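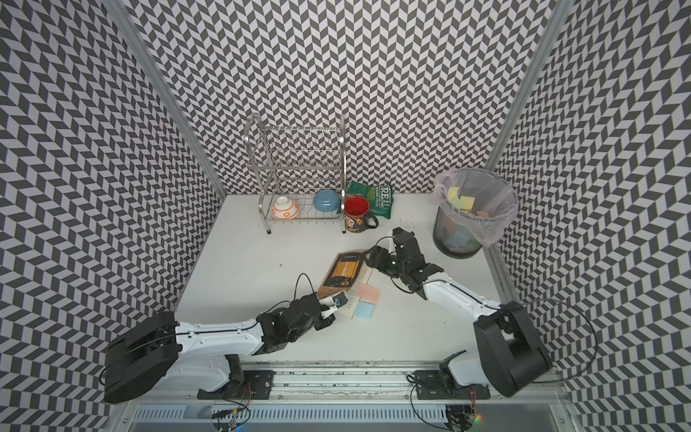 Prernine shared kitchen and reading table, monthly meeting. Minutes

14th April, back room, Stirnthorpe building. Started late, key was with the front desk.

Present: kitchen users from Prernine, both floors. Two from Sakamoto (they share the sink with us). Wemik desk sent apologies, then one of them came anyway for item 5 on.

Minutes taken in a hurry, corrections to the shared folder please, not by email.

1. Last meeting

Read and agreed. One correction, the drain cover was replaced by us, not by the building. Changed.

Carried over from last time: labels for the fridge shelves (done), new sponge holder (not done, see 3), somebody to ask about the dripping faucet (asked, no answer yet). Ask again.

2. White table

Long one. Table is being used as kitchen, library and mail drop at the same time and people are fed up. Dish rack, mug, chips, bin and reading stuff have all ended up on the one top. Felt to be too much for one table.

Proposal A: dishes move to the counter by the sink, table for reading only.
Proposal B: back edge for dishes, middle for reading, nothing else.

Against A, counter is already full of the kettle and the toaster and Sakamoto's rice cooker. Sakamoto said rice cooker could go on the shelf but the cord won't reach. Extension cord suggested, no, not next to the sink.

B agreed on a trial to the end of April. Rack stays at the back, left of center, roughly where it is. Middle kept clear for books and leaflets. Mugs go back in the cupboard, not parked beside the rack for days.

Tabletop itself: specks on the white. One person says they wipe off, another says they tried and they don't. Try baking soda before anyone buys a product. Do NOT use the green scourer, it dulled the old top.

Question about the chevron panels, can we pin things to them. No. Building's, leave alone. Some find the pattern hard on the eyes at breakfast, others like it. Not discussed further.

3. Dish rack

Stainless one is staying. Request was for a bigger rack, declined, a bigger rack just holds more forgotten dishes.

Plates upright in the wires on top. Bowls can go on the lower tray, tipped on their sides is fine, they drain OK that way and they don't slide about. Some prefer face down. Either. Just don't stack them one inside the other, the inside one stays wet and smells.

The orange and brown patterned bowl and the light blue bowl: are these anybody's? No one at the meeting claimed either. If still unclaimed at next meeting they join the common set. Someone pointed out they have been treated as common set since winter. Fine, so nothing changes.

Rack feet: check them once in a while, gunk collects under there. Lift the rack, wipe, put back. Added to the weekly list.

Sponge holder: still no sponge holder. Buy one, up to $9. Agreed.

4. Mug

The black one with the red inside. Came up becuase it was put through the dishwasher at the Sakamoto end and there was worry about the print coming off. Hand wash from now on. Same goes for any mug with a picture on it.

Suggestion to have a personal mug shelf and a common mug shelf. Supported, but there is only one shelf. Left half personal, right half common. Tape line to be put down.

Wider point raised, if you use a personal mug by mistake wash it and say so. Enough on mugs.

5. Snacks

(Wemik joined here.)

Chips. The green bag, REAL, hand cooked. Was put out to share and then lay behind the mug where half the people never saw it. Move shared snacks to the basket on the fridge. If it's on the table it gets crumbs in the books.

Rule as it stands: open bag gets a clip. We have run out of clips. Clothespins will do, there's a bag of them in the laundry closet.

Kitty for snacks and tea: $21 in the jar at the start of the month, nothing spent since except filters. Wemik asked if they pay in. Yes, same as everyone. They said fine.

Request for salted only. Request for anything but salted. No decision, whoever shops chooses.

6. Waste basket and paper

Mesh basket in the back corner of the table. Discussion on whether a wastebasket should be on a table at all. Several said no, unhygenic next to clean dishes. Others said it's paper only and it got kicked over every day when it was on the floor.

Agreed: it stays where it is for the trial, PAPER ONLY. No teabags. No chip bags. First teabag and it goes back to the floor.

Then of course, why have a clear plastic liner if it's paper only. Liner means the paper goes out with the trash and doesn't get recycled. Proposal to drop the liner. But small notes fall out through the mesh? Apparently they don't, the mesh is fine enough. Try without liner once the current one is full. Until then fold the rim over the top properly so it doesn't slump in.

Sticky notes. We get through a lot. The yellow ones, the pale blue, the green, they all end up in the basket and some have things on them that were meant for other people. Before you bin a note check it is yours to bin.

Color scheme was suggested:
pink = needs doing
light blue = for information
yellow = phone messages
green = whatever's left

Half the room for, half thought it was a bit much. Pink and blue only to start with. Loose pink and blue paper left lying on the table without a name on goes in the basket on the last day of the week. Take yours if you want it.

Last order was 332 pads of notes, should have been 3 packs, form filled in wrong. Supplier taking most back. Whoever does the next order, read the unit column.

7. Books and leaflets

Reading side of the table. Three points.

a) Leaflets. Open booklets get left face up for days. If you're done close it and stand it in the file box. The one with the dark cover and the cream pages, small print, has been in the middle of the table long enough that people are eating around it. Keep or recycle? Someone wants to finish it. Given until the end of the trial.

b) Paperbacks. Swap shelf is working well. More coming in than going out, which is OK for now.

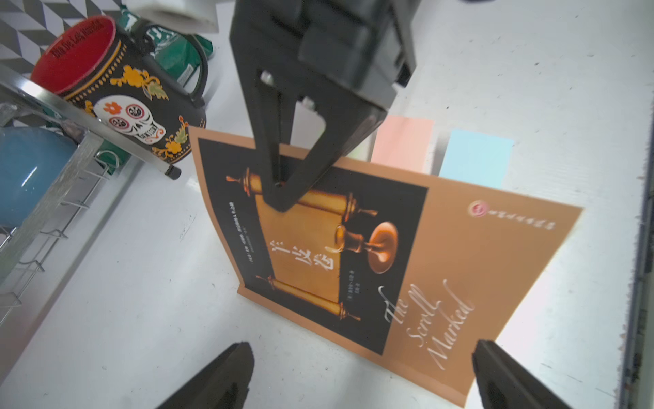 The Scroll Marked, orange-tan paperback, title in English and Chinese, was proposed for the reading lunch. Two people have already started it. Good cover, the scroll and the gold everybody agreed on that. Concern that not everybody in the group reads Chinese. Answer, those who do will read a bit aloud and put it into English for the rest, one short section per lunch, no homework. Liked. Sakamoto pair offered to help with the reading aloud. Start after the trial ends.

Please don't prop it up half open, the cover is curving already. Flat on the shelf or upright between other books. Somebody asked about covering it in clear film. Film makes it worse if it's put on badly. Leave it.

And no mugs next to the paperbacks. Yes this was said last time as well.

c) Bookends. We have none. Bricks suggested. Bricks wrapped in felt suggested. Someone has felt. To bring it.

8. Cleaning list

Weekly turns as before. New lines on the sheet:
wipe under the rack
empty the rack every morning, even if it's not your dishes
take down the paper
books back on shelf, leaflets in file box
mugs to the cupboard

Asked whether 21 minutes is realistic for the whole kitchen, that's what it says on the old sheet. Only if nothing is burned on. Take the time off the sheet, it just annoys people.

Sakamoto would like to swap their turn with Wemik's for the rest of April. OK both.

9. Any other business

Faucet again. Ask again again.

Window by the back corner sticks. Don't force it.

Lost: a lid, fits the square tub. Found: a lid, doesn't.

Tape for the mug shelf, is there any that isn't the brown packing kind. See closet.

To do:
sponge holder, whoever is at the store first, keep the receipt
baking soda on the specks, Prernine upstairs
clothespins to kitchen, anyone
tape line on mug shelf, Prernine downstairs
felt and bricks, by next meeting
faucet, front desk
new cleaning sheet printed, minute taker

Next meeting same room, after the trial. Date to go on the fridge. Closed when the room was needed.

Recent in Shared Spaces
Fridge shelf labels, final version
Swap shelf: what's in this month
Stirnthorpe building: water off on the second floor, morning only
Reading lunch sign-up
Minutes, previous meeting
Who has the closet key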